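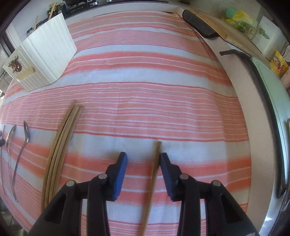
Navaratnam asked if the cutlery set could be split by type at the top level, spoons in one folder and chopsticks in another, as most people who pull it only want the one. Fair point. Not doing it for this release, the mixed tables are half the use of it, but there is a type column now so you can filter.

Stoston table-laying set, README

What it is
Pictures and notes from laying and sorting cutlery on a dressed table. Metal spoons, wooden chopsticks, a holder for them, a striped cloth. Around 700 clips, all short. Home tables only, no restaurants.

What's in the folders
cloth/ - the tablecloths, one text file each with colours and washing history
pieces/ - the list of spoons and chopsticks, with lengths
clips/ - the clips, numbered, not in order of filming (sorry)
notes/ - my notes, read these before you write to me

Cloth
Pink, coral red and white stripes, bands of different widths. Came from the Zamevley market. Creases left in on purpose, please don't file them as faults. If you are after plain backgrounds this is the wrong set. Pale stripe and light wood are close in some light, so check the chopstick tips by eye before you trust an outline.

Pieces
Spoons: long thin handles, shiny bowls. The bowls throw highlights and dark patches that move about, an outline that follows the highlight is wrong. Follow the rim.
Chopsticks: wooden, browns and tans, not matched. They get bundled, fanned out or left singly. A pair is only a pair if the notes say so. Two lying tight together still count as two, we had a lot of those down as one wide stick and teh labels had to be redone in January.
Holder: see further down.

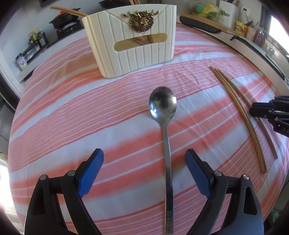

Kavinda Ekanayake

Holder notes. Cream-white, rounded corners, grooved front with a gold-coloured deer head on it. Stands at the back of the table. The label is "holder" for the whole thing, deer included. Earlier files had "ornament" as a seperate label, dropped, too many people outlined the antlers one by one and no two came out alike.

Spoon in the middle of the cloth with the handle towards the near edge = "laid". At an angle or in a heap = "loose". In the holder = "stored". Half in, half out, use "loose" and leave a comment.

Same three words for chopsticks. If one is lying over another, label the top one first.

Markings on handles: don't transcribe. Most can't be read and guesses are worse than blanks.

Columns in pieces.csv
id, type, length_cm, colour, cloth, state, comment
Length is by tape measure, tip to end, to the nearest half. Colour is whatever the person typing thought, so "tan" and "light brown" are the same thing. Will tidy.

Known problems
- 30 clips have the wrong cloth name, list in notes/cloth_fix.txt
- chopstick ids were reused after the first batch, go by id plus cloth
- no forks, no knives. People keep asking. Maybe in version 3
- state column blank for a few evening tables, light was too poor to say

Versions
1 - first batch, spoons only, don't use
2 - current. Chopsticks and holder added, labels redone, type column

Use
Free for study and teaching. Put Stoston table-laying set, version 2, in your write-up. For anything sold ask first, Clellus holds the paperwork. Corrections welcome, one line per piece with the id, please not a screenshot.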